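Company > About us > Who we are
14 comments | 283 shares

Paniro sells practice rooms for robot arms. They exist only on a computer, which keeps the rent down.

The company was started by İlker Özkan and Irfan Sial, who met while working on a warehouse sorting line called Jurus. Jurus sorted very nicely until a box arrived in a color it had not met before. İlker spent most of one August driving out to look at it. Irfan spent the same August answering the phone. By the end of the month they had agreed that the arm should have done its learning somewhere cheaper, and that neither of them wanted to go back.

Our main product is Vovham, a library of 402 simulated home interiors with furniture, clutter and a working arm in each. You pick a room, pick a task, load your own control software and let it have a go. If it drops something, you press reset. We have pressed reset more than most people.

Homes are harder than factories. People own chairs, and they leave them where they like. They put laptops on dining tables and paint their walls dark green. An arm that does well on a bare white bench can lose its nerve when it meets wood grain, so our rooms come with plenty of it.

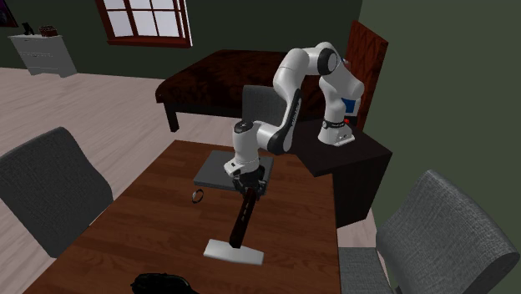 Two views of one of our dining rooms, with the arm over the table in the first. 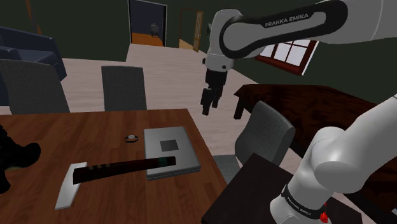
Customers get the rooms, the object library (539 items at last update, some of them lovely, one of them a gravy boat that took Irfan far too long) and a task editor called Zaidi. Zaidi lets you write a job in plain words and then shows you all the things you forgot to say. New users tend to find it rude. We have toned it down twice and would rather not do it again.

We also build rooms to order. Send us measurements and photos of your test kitchen, lab or spare bedroom and we'll send back a version your software can bump into. Prices depend on the number of drawers. Drawers are a nuisance.

What we don't sell is a robot. You bring your own, or at least the software for one, and we try to be polite about it. We also don't promise that an arm trained in our rooms will behave in yours. It should arrive better prepared, and the first week should involve less sweeping up.

There are 9 of us now, in one office above a tile shop. İlker looks after the physics and Irfan looks after everything with a texture. Support questions go to whoever is nearest the keyboard, and trial access is open to schools and small labs. Write to us with the task you have in mind and how badly it has gone so far.

Page last updated 05/06/2025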